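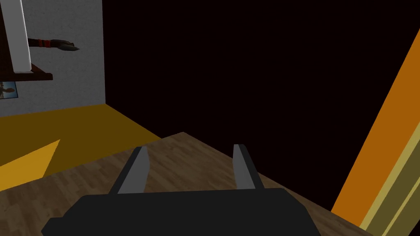
Gripper comparison in simulation: gallery

Posted by Floarea Pascu, July 6, 2026

This page collects the views from our gripper tests at Plirkport. All of the work was done in the Storkumari simulator, with the same arm, the same controller and the same rooms for every gripper. We ran 2,832 grasp attempts in total. The notes are short. Settings for each run are in the log files.

Wrist view, parallel fingers open
The starting pose for every trial. The fingers open fully before the arm moves down, and the controller waits for the open signal before it accepts a target.

Cullis, narrow fingers
Good on small parts and thin edges. It failed most often on round objects, which rolled out when the two fingers touched at different times.

Cullis, wide fingers
Same body and same closing force as above. Round objects were easier to hold, but the fingers hit neighboring objects more often when things were placed close together.

Căpraru, standard pads
Closes slower than the Cullis. We left the speed at the default for the main runs and tried a faster setting in 236 extra attempts, which are not part of the total.

Căpraru, soft pads
Contact settings took a while to get right. With the first values the objects shook in the grip, so those runs were thrown out and repeated in April.

Wrist camera, original mount
The gripper body takes up the bottom of the view. That part of the picture is wasted for finding objects, but it helps to see the fingers when checking alignment.

Wrist camera, raised mount
Moved up 31 mm. More of the work area is in view, and the fingertips are harder to line up on flat objects.

Fixed camera, side of table
Used for checking results only. The controller did not have access to it during the trials.

Changed rooms
Floor, wall and table textures were switched between batches to see if the vision part depended on them. Dark backgrounds gave the most missed detections with both camera mounts.

Controller, position mode and force mode
Each gripper was run in both. Force mode stopped most of the crushed objects with the Cullis and made little difference with the Căpraru.

Each batch was repeated with 5 random seeds. The next set will use the raised mount with the wide Cullis fingers.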